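Rerex sim pack for home arm builds, reviewed 10/11/26

Got this to test my pick and place code before the real arm goes together in the garage. Install took 20 minutes, most of it downloading. Docs are thin. The starter task is two cubes, red and green, on a white table, and you can edit the layout in a text file – easy enough once you find teh file.

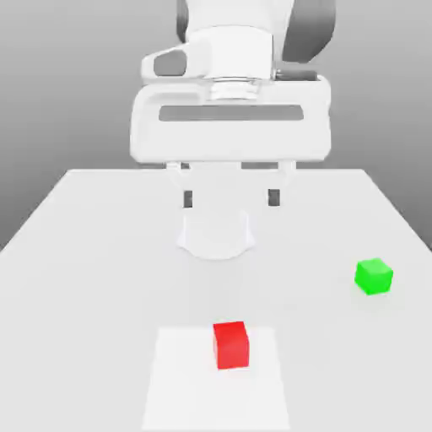 Grip settings are the weak spot. Default force is way too high, took me 5 tries to get a value I liked. Przemysław Marciniak on the Onlow forum posted his numbers, start with those. Runs fine on my old laptop, fan gets loud tho.

Paid $54. Fair price. Wish it had more objects, cubes get old fast. Support answered in 2 days, freindly. 4 stars.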